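Trutholm Room Tidying Notes

README, revised 6/13/22
Maintained by Birgit Hamann. Corrections go to Geum-ok Joo, who will say she already knew.

What's in here

Trutholm is a written record of tidying: what was picked up, what it got called, and where it was supposed to go. There are 3000 entries, one line each, covering 53 rooms. Most are bedrooms and hallways. We left kitchens to the Illholm list, which has strong opinions about lids and is welcome to them.

An entry has 5 fields: room, item, state, destination, remark. The remark field was meant to be optional. It is now the longest part of the file, and Everett Pennington has asked that people stop using it for grievances.

Items and what to call them

Use the plainest name a tired adult would use. "Fruit sleeve" covers the stretchy foam netting that comes around pears and mangoes. Earlier versions had "foam sock," "net thing" and, in one hallway, "packaging (unknown, pink)." These have been merged. If the fruit is still inside, log the fruit and add "sleeved" under state.

Fruit sleeves deserve a warning because they don't behave like trash. They weigh next to nothing, spring back when squashed, and children save them for dolls. The default destination is trash. If the household has declared them a craft supply, the destination is "craft," and we wish that household well.
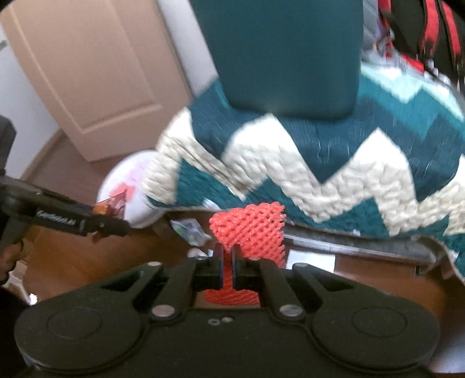 Small packages go by whether anything is left in them. An unopened one is "snack" and returns to the kitchen. An opened one with contents is "snack, open" and also returns to the kitchen, faster. An empty one is "wrapper." When you can't tell, write "wrapper?" with the question mark. The question mark is a legal value and the import script has been taught to leave it alone.

Destinations

trash: anything with no further prospects
bin: the open-topped container in the room, whatever the room uses it for
shelf: books, folders, and soft toys that have a seat there
desk: only if it came off the desk
wash: clothes and cloth from the floor, unless somebody objects
hook: bags, in theory
stays: see below

Bags are the weak point. In theory a backpack has a hook. In the entries it has a wall, which it leans on, and the hook has a bathrobe. We log the bag as "stays" if it is upright and closed. Don't open it to see what's inside. Phúc Mạch opened one in the Wegener rooms and the remark field for that line runs to two paragraphs, chiefly about a banana.

Cloth on the floor is one entry per pile. We tried one entry per garment in October and it added a great deal of typing to the sum of human knowledge about socks. A pile gets a color if it has an obvious one, and "mixed" if it doesn't. Fabric that isn't clothing (blankets, curtains waiting to be hung, half a costume) still goes under pile, with "not clothes" in the state field so that it doesn't get washed with the jeans.

Dusters are tools, so they are not tidied until the end. The fluffy kind is a regular source of bad entries, having been logged as a toy twice and as a wig once. The item is "duster." If it needs a shake outdoors, say so under state.
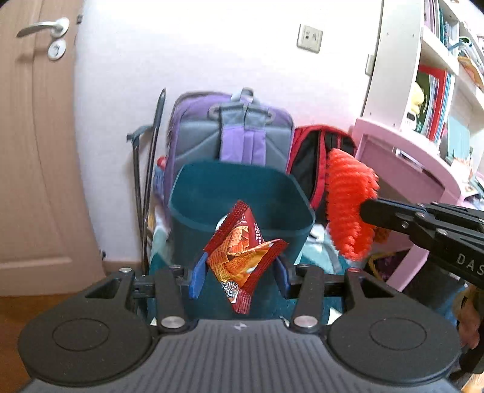 Jannik Kramer objects to the wording on bins, and his note is kept here in full: The list treats "bin" as one place, and it can't be. In half the rooms I did, the bin was for trash, and in the other half it held toys or laundry. Somebody reading "wrapper, bin" has no idea if the wrapper was thrown out or promoted. Either write what the bin is for at the top of each room, or drop the word.

He has a point, and it has been open for a while. From this revision, each room begins with a line giving the bin's job. Older rooms are being filled in as people remember them. Where no one remembers, the line says "bin: disputed."

Known problems

Rooms were tidied by whoever was available, so standards drift. Two people did most of the bookshelves, and one of them sorts by height.
"Under desk" is used both as a place where things were found and as a place where things were put. Please stop putting things there.
Cords and straps share a label. We know.
The Tendora rooms have no remarks at all. Either those rooms went very smoothly or the column was lost in the export.

Adding a room

Copy the blank sheet, fill in the bin line, and work from the door inward. Log each item before you move it. Send the sheet to Geum-ok Joo as plain text. Spreadsheets with merged cells will be returned to you, and the merged cells will be mentioned in the remark field.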